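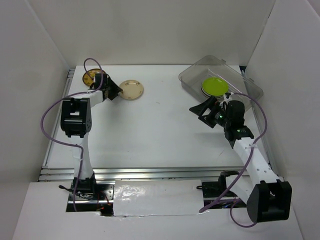 Skadia Two-Arm Plate Handling Cell
Planning and purchasing notes

The Skadia cell is a bench-mounted, two-arm workstation for sorting, stacking and transferring tableware. It is sold to dish return lines, rental warehouses and test kitchens that need to trial automated handling before committing floor space to a full line. This page covers what is supplied, what the buyer must provide, and what to budget for in the first year.

Supplied with the cell
Two arms with parallel grippers
Work surface with rear and side walls
Front rail assembly
Gripper cable set
Homus control software, single-site license
Commissioning visit

Not supplied
Bench or stand
Bins and containers
Compressed air (not required)
Network drop and power outlet at the bench

Part handling
The cell is specified for round plates with a raised or rolled rim. Mixed colors, printed patterns and glossy glazes are accepted in the same batch. Send samples before ordering if your stock includes square plates, deep bowls or anything with a handle. Sample testing is arranged through Pei-shan Chuang in applications and takes up to 8 working days from receipt.

Plates may be presented flat on the surface or in an open bin. Stacked plates in a bin take longer per pick than plates laid out singly, and cycle time estimates based only on single plates should not be used for staffing calculations. Ask for both figures in the quotation. 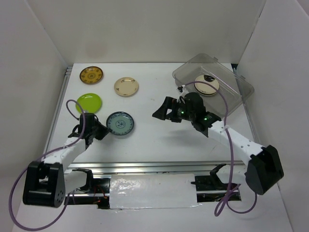

Plates on the work surface and in a clear container, both arms over the table.

Containers
Clear or opaque containers can be used. Buyers should standardize on one container model per cell. Each additional model has to be taught separately and is charged as an engineering item. Rim height and corner radius matter more than floor area — a tall container limits the approach angle of the gripper even when there is plenty of room inside it.

Cables
Gripper cables are routed outside the arm links and secured with tape. They are treated as wear parts. Order one spare set per cell with the initial purchase; the part number for the set is 1,703. Check the tape at the start of each shift and replace it when an edge lifts. Leave the slack loops as set at commissioning. Shortening them restricts wrist travel.

Budget lines
We recommend carrying the following as separate lines:
Cell, as quoted
Bench, leveled and anchored
Spare cable set
Gripper finger set
Operator training, 3 people
Software renewal from year two

The warranty runs 36 months on arms and controller. Gripper fingers, cables, tape and work surface are excluded. Scuffing of the white surface is cosmetic and does not affect operation.

Site planning
Allow clear access to the front of the cell for service. The arm bases and their wiring are reached from this side, and a cell placed with its front against a conveyor will have to be moved for routine work. Keep overhead lighting even. Direct sun on glossy plates should be blocked with a blind.

Compatibility
Pondon bench frames fit without an adapter. Choi frames need the adapter kit, ordered separately. For other frames, send a dimensioned drawing to Kai-wen Hung before placing the order.

Quotations
State plate diameters, plates per hour, container model and frame type. Requests missing any of these are returned for completion. Prices on current quotations hold until 23rd June. Contact Amra Živković for sales, or Siu-ming Hsiao for spares and service contracts.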